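June, Plesutia project notebook, 4:40 pm

Went through the door-to-door heat survey for the Xolalpa blocks. We mailed 2,350 households and have 814 forms back. Yatziri re-keyed the ones with water stains and threw out 2 duplicates before the count. Renters are still thin on the two streets next to the bus depot.

Colton wants the asthma question split into child and adult. I agree, but the Spanish form has to change at the same time or we can't pool the answers.

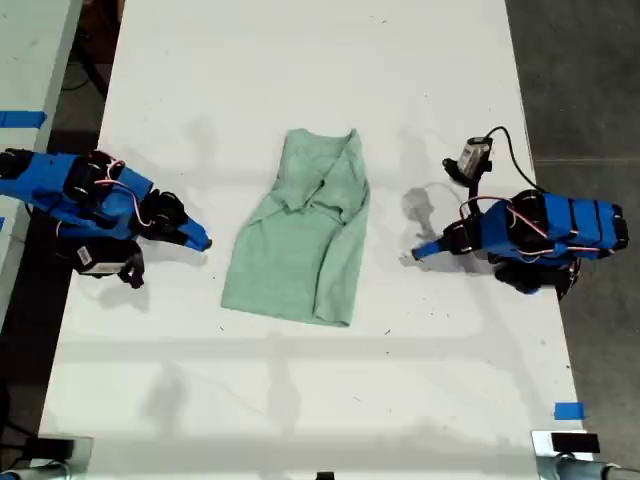 Air monitors: the Arkeo unit by the school drifts high after noon. Swapped its filter, will compare with the Binel unit overnight. Do not use its afternoon readings in the handout until then.

Tenant meeting handout is at draft three. Cut the paragraph on zoning history and moved the cooling center map to the front. Need 400 copies, both languages.

To do: call the depot about idling hours, ask Yatziri for the street list.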